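Soriano Garment Care Label Records: README

Overview

This dataset contains transcribed care and fiber content labels from secondhand clothing handled at the Soriano sorting center. It is maintained by the Vikodis Textile Archive and is intended for research on garment labeling, fiber blends and resale. Each record corresponds to one garment.

Contents

labels.csv holds the transcriptions, one row per garment.
fibers.csv holds fiber names and percentages, linked by garment_id.
codes.txt lists the 6 garment categories and their abbreviations.

Labels were transcribed by two readers working separately. Where the readings differed, a third reader decided. Illegible words are entered as ILL. Blank fields mean that the label carried no such information.

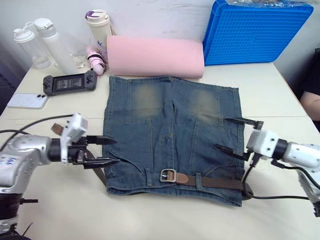 Last changed: March 31, 2022

Denim is recorded under category DN. Belts and other removable accessories are not described in the records, even when they arrive with the garment. Fading and frayed hems are entered in the condition field using the terms in codes.txt.

Known limitations

Garments with no surviving label are excluded. Labels with more than 20 words of care text were shortened in the January release; the full text has been restored in the present one. Percentages in fibers.csv do not always total 100, as they follow the label as printed.

Use and citation

The records may be used for noncommercial research. Please cite the Vikodis Textile Archive and the release date. Corrections should quote the garment_id and are reviewed within 30 days.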